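# Two-finger gripper keeps crushing thin plastic bottles – change fingers or change settings?

**clindine**

Hello everyone! I've been trying out two grippers on the same small arm, a Fisow with hard plastic fingers and a Hernby with softer pads, and I'd love some advice before I spend more money. Mugs and cups are fine with either one. Thin clear drink bottles are my trouble. The Fisow dents them at anything over 260 on the force setting, and at 200 they slide down while the arm is lifting. The Hernby holds better, but it is slow to open and I don't love the wait.

My test is the same every time: a row of mugs, cups and bottles on a white table, and the arm comes in from the right and goes for one of them.

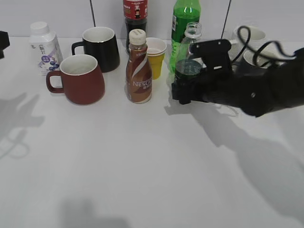

## Replies

**siqueira_bench**

Welcome! I went through this very same thing last June, and I'd leave the force alone for now and look at where you grab. The upper part of a thin bottle, close to the shoulder, is usually a good deal stiffer than the middle, so try raising or lowering your grasp in steps of 5 mm and write down what happens. I'd also test with the cap on and then with it off, as an open bottle gives way much more easily – that one cost me a whole afternoon of blaming my controller.

If you still get slipping at 200, stick a strip of thin rubber on each finger. It's cheap, it peels off again, and it will tell you whether you need the Hernby at all.

**oldgreenlathe**

Get the soft one. Hard fingers are no good for bottles.

**pad_and_pulley**

I have the Hernby too, and the slow opening can be helped a bit. Mine was set to open all the way after each release, so I told it to stop at 3 cm wider than the object and the wait got much shorter. Do check your clearance next to the taller bottles first, though!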